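**FOR RELEASE: 15 August 2026**

# Skavik opens its Robot Budget Planner to small shops

Hi from Skavik! I'm the person who gets to write these announcements, and I've been itching to send this one since May. Starting today, anybody thinking about buying a robot arm can use our Robot Budget Planner for free, and you don't have to sit through a sales call to get it.

Some background. We help small laundries, sewing rooms and repair shops plan their first automation purchase, and the same thing keeps happening. A shop sets aside 4000 dollars for an arm, finds one it likes, and then discovers the gripper is a separate line. So are the mount, the cables, the table, the spare fingers and the hours somebody spends getting the thing to pick up a piece of cloth (that last one hurts the most, believe me). One of our first test customers, Atley, came to us with a quote for 2387 dollars and ended up with 1006 dollars of extras that weren't on it. They still bought it and they're happy, but they'd have liked to know up front!

So the planner asks about the work first. What are you handling, what does it sit on, how much room do you have beside the table? Fabric is where we get the most questions, and it's where budgets slip the most.

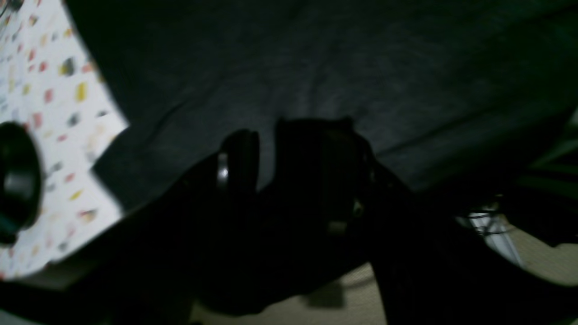

Dark cloth, black gripper, spotted white cloth: price the fingers and the lighting along with the arm.
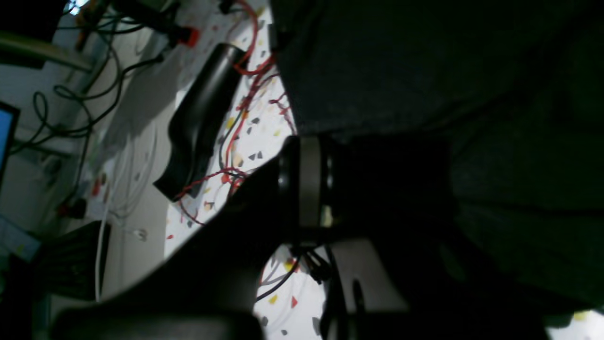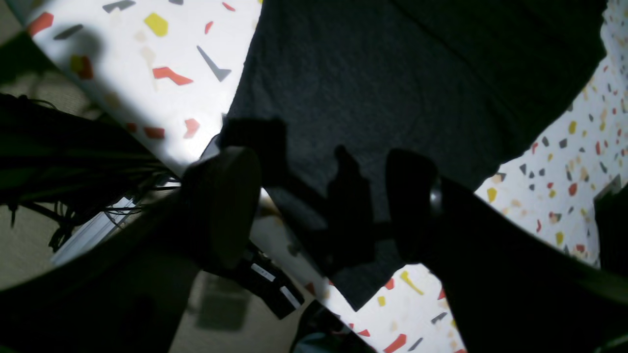
Then you get to the money part, which has nine short sections. You fill in what you know and skip what you don't, and the planner flags the blanks so you can take them to your supplier. Cable routing has a section all to itself. I fought for that one, and I'm still a little proud of it. There's also a page for comparing leasing with buying, and a spot to write down who's going to look after the machine once the installer has gone home, which an awful lot of people leave until the week it arrives.

We built the planner with Tanoli, the folks who handle installation for most of our customers in Kilbridge and the towns nearby. They went through every section and added the stuff they end up explaining on site anyway, like floor space for a bench and a second outlet near the table.

The planner works in a browser and prints out nicely if you're a paper person (I am). A version for shops running more than one arm is in the works, and I'll write again when there's a date for it.

If you'd like a copy, or you're a reporter who wants to try it with your own numbers, write to the Skavik press desk. It's a small desk, so you'll probably get me!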